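**1/** So, zurück vom Tag der offenen Tür bei Trerwood, Füße platt, Kopf voll. Ich hatte versprochen zu berichten, also los, wird ein längerer Thread. Wer nur wegen der Waffeln mitliest: gab es, waren gut, Post 9.

**2/** Für alle, die neu hier sind: Trerwood macht Software, mit der man Roboterarme in simulierten Wohnungen üben lässt, bevor irgendwer einen echten Arm auf echtes Geschirr loslässt. Die sitzen im Gewerbehof hinter dem alten Güterbahnhof, zweiter Stock, Aufzug kaputt (416 Leute hatten sich angemeldet ... nein, Moment, ich hab den Zettel hier: 413!). Entsprechend war es im Treppenhaus.

**3/** Erste Station war ein Vortrag, den ich halb verpasst habe, weil ich am falschen Eingang stand. Was ich noch mitbekommen habe: Die Küche, in der geübt wird, heißt intern Dresano. Jede Szene bekommt da einen Namen. Das Wohnzimmer heißt Londov und ist wohl verhasst, zu viele Kissen.

**4/** Dann die Vorführung, und dafür bin ich ja gekommen. Gitau Masanja hat uns durch die Simulation geführt, großer Bildschirm, wir zu zwölft auf Klappstühlen davor. Er redet schnell und malt dabei mit den Händen Gelenkwinkel in die Luft. Ich mochte ihn sofort.

**5/** Die Aufgabe klingt erst mal lächerlich einfach: Arm zur Kücheninsel, einen bestimmten Gegenstand greifen, hochheben, woanders abstellen. Und dann sieht man, was da alles auf der Platte herumsteht, und denkt: oje. Die würfeln das durcheinander! Mal liegt ein Glas, mal steht es, mal parkt die Tasse halb vor dem Teller. Absicht, damit sich das Modell nicht einfach auswendig merkt, wo was ist.

**6/** Frage aus der ersten Reihe: warum überhaupt Deko, in einer Übungsküche? Antwort Gitau: »Schau mal in deine eigene.« Touché. Bei mir liegt gerade ein Fahrradschlauch neben dem Brotkasten.

**7/** Was ich nicht wusste: Licht ist ein Riesenthema. Sie lassen die Lampen in der Szene wandern und die Schatten fallen dann jedes Mal anders. Eine frühere Version hat harte Schattenkanten für Tischkanten gehalten und ist brav davor stehen geblieben. Gitau hat das vorgemacht, mit dem eigenen Arm, sehr überzeugend, der halbe Raum hat gelacht.

**8/** Zahlen, weil ihr immer nach Zahlen fragt: Bei den einfachen Griffen liegen sie in der Simulation bei 98 Prozent. Sobald viel Kram auf engem Raum steht, geht es runter auf 34. Das hat er ganz offen an die Wand geworfen, fand ich stark. Auf so einer Veranstaltung bekommt man sonst ja gern nur die schöne Kurve zu sehen.

**9/** Pause. Waffeln mit Kirschen, Kaffee aus der Thermoskanne, Schlange bis zum Kopierer. Ich stand neben zwei Leuten von Kirui, die machen Greifer für Gärtnereien und haben sich zwanzig Minuten über Tomaten gestritten. Also darüber, wie fest man eine Tomate anfassen darf. Ich hab mich nicht eingemischt, aber SEHR genau zugehört.

**10/** Nach der Pause durften wir selbst ran. Man sitzt vor einem Controller und steuert den simulierten Arm. Ich sag's, wie es ist: Ich habe in meinen drei Minuten eine Flasche umgeworfen und danach den Teller von der Insel geschoben. Ein Kind, geschätzt neun, hat nach mir auf Anhieb die Tasse am Henkel erwischt. Gut, danke, nächste Station.

**11/** Das Schwierige ist übrigens die Tiefe. Auf dem Bildschirm sieht es so aus, als wäre man längst über dem Ding, und dann schließt man die Finger und hat Luft. Nach einer Weile soll man anfangen, auf den Schatten des Greifers zu achten. So weit bin ich nicht gekommen.

**12/** Noch schnell zu den Fragen von gestern. @ alle, die wissen wollten, ob man die Szenen herunterladen kann: 38 davon sollen im November freigegeben werden, Dresano ist dabei, Londov noch nicht. Lizenz steht noch nicht fest, ich hab zweimal nachgefragt.

**13/** Und ja, man kann da auch ein Praktikum machen, Zettel hingen am Ausgang. Meinen habe ich natürlich auf dem Waffeltisch liegen lassen. Wenn jemand von euch einen fotografiert hat, bitte her damit!

**14/** Zum Schluss noch ein Bild aus Dresano, weil so viele gefragt haben, wie die Küche denn aussieht. Ich geh jetzt die Füße hochlegen.

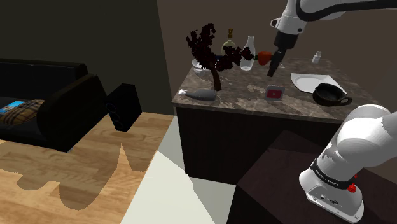
Kücheninsel in der Simulation, der Greifer gleich neben dem roten runden Ding. Tomate? Paprika? Abstimmung in den Antworten.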